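Como arrumar a cama no inverno (e dobrar a roupa em cima dela sem estragar tudo)

Durante anos fiz a cama como a minha mãe me ensinou, puxando tudo até à cabeceira e alisando com a palma da mão, e nunca tive razão de queixa. Mas desde que nos mudámos para Mescombe, onde as noites de janeiro são geladas e a casa demora uma eternidade a aquecer, a nossa cama passou a ter tantas camadas que a manhã começava sempre com uma pequena luta. Foi a minha vizinha Linnea Halvorsen quem me mostrou o truque do rolo, e desde então já o ensinei a meia família. Deixo-o aqui escrito com calma, para quem quiser experimentar em casa.

Do que vai precisar

Um edredão grosso, daqueles que custam a dobrar. Uma manta de pelo macio, grande o suficiente para cair um pouco dos dois lados do colchão. A roupa de cama do costume. Uma escova de roupa de cerdas macias, se tiver. E uns 8 minutos de paciência na primeira vez (depois faz-se quase a dormir!).

Primeiro passo: arejar

Antes de mais nada, abra a janela e puxe tudo para trás. Eu deixo a cama aberta 20 minutos, o tempo de tomar o pequeno-almoço e de lavar a chávena. O Américo, meu marido, acha um exagero e fecha-me a janela sempre que pode, mas eu volto a abri-la. Aproveite para sacudir as almofadas e ver se o lençol de baixo saiu dos cantos.

Segundo passo: a manta

Estique primeiro os lençóis e depois estenda a manta por cima, começando pelos pés da cama. Vá de um lado ao outro acertando as bordas, de maneira que a queda fique parecida à esquerda e à direita. Não precisa de ficar a régua. O pelo marca com tudo, com a mão, com o gato, com o cesto que lá se pousa um instante, e essas manchas mais claras e mais escuras são só o pelo deitado para lados diferentes. Se a incomodarem, passe a escova sempre na mesma direção, da cabeceira para os pés. A mim já não me incomodam nada, até lhes acho graça.

Terceiro passo: o rolo

Com o edredão pousado ao comprido, a toda a largura da cama, dobre-o ao meio e depois enrole-o em direção à cabeceira, sem apertar muito. Deve ficar com o feitio de um travesseiro comprido e gordo. Deixe as pontas descaírem dos lados, que lhe dão um ar mais acolhedor, e não se preocupe se a roupa de baixo espreitar por trás, sobretudo se tiver folhos, porque fica muito bonito.
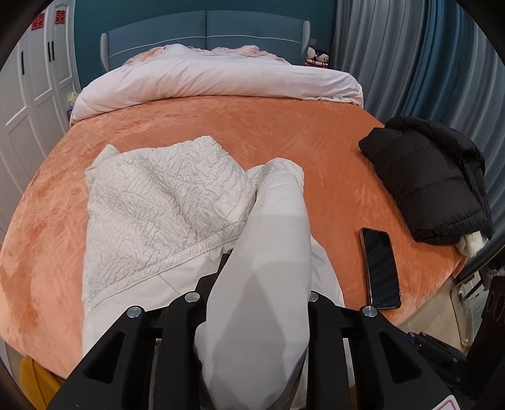

O rolo tem outra grande vantagem: deixa livre quase toda a cama, e uma cama livre é a melhor mesa de dobrar roupa que existe. Em nossa casa é lá que acaba tudo o que sai do estendal.

Quarto passo: dobrar as peças claras e acolchoadas

As peças acolchoadas são as que mais trabalho me dão, porque fazem volume e teimam em abrir. Estenda a peça sobre a manta e abra-a bem. Desfaça os cantos que tenham ficado virados e estique a bainha com os dedos, devagarinho, sem puxar pelas costuras. Se tiver mangas, alise cada uma de cima para baixo e traga-a para o centro, uma sobre a outra. Depois dobre os lados para dentro e, por fim, a parte de baixo para cima, sempre com a mão aberta para fazer sair o ar.

Não passe a ferro o acolchoado! Fi-lo uma vez a um casaquinho que a minha cunhada me trouxe de Droslow e ficou espalmado para sempre. Se houver um vinco feio, pendure a peça na casa de banho durante o duche e deixe-a lá ficar até à noite.

Antes de dobrar brancos em cima de uma manta de cor, confirme que a manta já foi lavada umas quantas vezes e que não larga pelo. A minha largou durante o primeiro mês e andei eu de rolo adesivo atrás das camisas. Pode também estender um lençol velho por cima enquanto trabalha.

À noite

Basta pegar no rolo pelas duas pontas e desenrolá-lo para os pés. A manta fica por baixo do edredão, ou então passa para cima dele nas noites piores. Nós fazemos das duas maneiras, conforme o frio e conforme quem se deita primeiro.

Na próxima semana escrevo sobre como guardar o edredão no verão, que já me pediram várias vezes.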